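Kerkura K2 Folding Work Table: Review After Two Months

14 January 2022
By Anselmo Bezerra

I bought the Kerkura K2 in November to replace a trestle table that had started to sag in the middle. It sits in the back half of my garage, where I glue up small projects, repair lamps and radios, and pack orders for shipping. I paid full price for it. Kerkura did not know I was going to write about it.

The short version is that it is a stiff, flat table with a poor set of instructions and a top that needs protection. I am keeping it. Whether you should buy one depends mostly on how often you plan to fold it.

What you get

The table comes in one long carton. Mine was left on the porch with a crushed corner, but the padding had done its job and the parts inside were fine. In the box are the top, two folding leg frames, a center brace, four screw-in feet, a bag of bolts and a hex key. There is no shelf. Kerkura sells one separately, and the holes for it are already drilled in the leg frames.

I paid $240 for the table, and shipping was another $49. That puts it above the plastic-topped tables at the hardware store and well below a real workbench. I also looked at the Løken bench, which is the one most people compare it to. The Løken has a thicker top and a drawer, but it does not fold, and I need the floor space when the car is in.

Assembly

The instructions are a single folded sheet with drawings and almost no words. Step 3 shows the center brace upside down. I followed the drawing, found that the legs would not fold past the brace, and had to take four bolts back out. If you are putting one together, look for the side of the brace with the rubber pads. The pads go up, against the underside of the top.

Allowing for that mistake, it took me roughly an hour and a half. The bolts went in straight and the holes lined up, which I can't say for the last two pieces of furniture I put together. The hex key is soft. Use your own if you have one.

One person can do the job on the floor. Turning the table over afterward is a different matter. I got my son to take the other end.

Stability

I tend to lean on a table when I work, and I wanted one that didn't move when I did. The K2 does well here. With the center brace locked, there is very little side-to-side sway. Front to back it is even better. Sanding by hand doesn't shift it. Sawing does, a little, if the cut is near one end.

The feet screw in and out to level it. My garage floor slopes toward the door, and I had enough travel to take that out. They do work loose, though. I have had to reset the front left one twice. A lock nut would fix this, and I plan to add one to each foot.

I clamped a small vise to the long edge and it held fine. The overhang is deep enough for most clamps except at the corners, where the leg frame gets in the way.

The top

The top is the part I have the most to say about. It arrived flat. I checked it with a straightedge along both diagonals and could not find a gap worth mentioning. After two months in an unheated garage it is still flat.

The finish is another story. It marks easily. Wood glue comes off if you get to it in the first few minutes, and after that it takes some of the finish with it. A drop of stain left a spot in the first week that will be there for good. The cartons I drag across it when I'm packing have left a dull track down the middle.

So I cover it, and I would tell anyone buying this table to do the same from day one. I have tried brown kraft paper, an old vinyl tablecloth and a sheet of white hardboard. The paper tears. The vinyl is easy to wipe but it creeps unless you clamp it. The hardboard is best for gluing and for anything with a blade. For small parts I like a white surface of any kind, as a dropped screw or a colored piece shows up right away, and a metal bowl keeps the rest together.
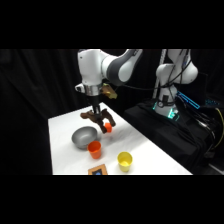 Folding and storage

This is where the price ought to pay off, and it only partly does. The latches are strong and they lock with a clear click. Releasing them takes two hands, and there is one at each end, so you end up walking back and forth. The table also has to be on its side before the legs will fold, and it is heavy enough that I don't look forward to it.

Once folded it stands against the wall without tipping. There is a carry handle cut into one long edge. It is rough on the inside and I went over it with sandpaper.

I fold mine perhaps twice a month. If I had to do it every evening I would have sent it back.

Customer service

One of the latch springs was missing from the box. I wrote to Kerkura through the form on their website and got an automatic reply with a ticket number ending in 897. A person wrote back the next day and asked for a photo of the latch. The spring came 11 days after that, in a plain envelope, with a spare. I used a bit of wire in the meantime.

They also sent a corrected drawing for step 3 when I mentioned the brace. It would be better to have that in the box, but the answer was polite and I didn't have to argue.

Who it is for

If you need a flat, steady surface that can be put away now and then, the K2 is a fair buy. It suits hobby work, sewing, model building and packing. I would not use it for heavy planing or anything that involves a big hammer. For that, get the Løken or build your own bench.

If you want a table that goes up and down every day, look for something lighter and accept that it will wobble more.

Good points
Flat top, and it has stayed flat
Very little sway with the brace locked
Feet adjust enough for a sloping floor
Missing part replaced free of charge

Bad points
Finish marks and stains easily
Step 3 of the instructions is wrong
Feet work loose
Heavy, and slow to fold

Rating: 4 out of 5. I took a point off for the finish. I'll add a note once I have tried the shelf – it has been on back order since I bought the table.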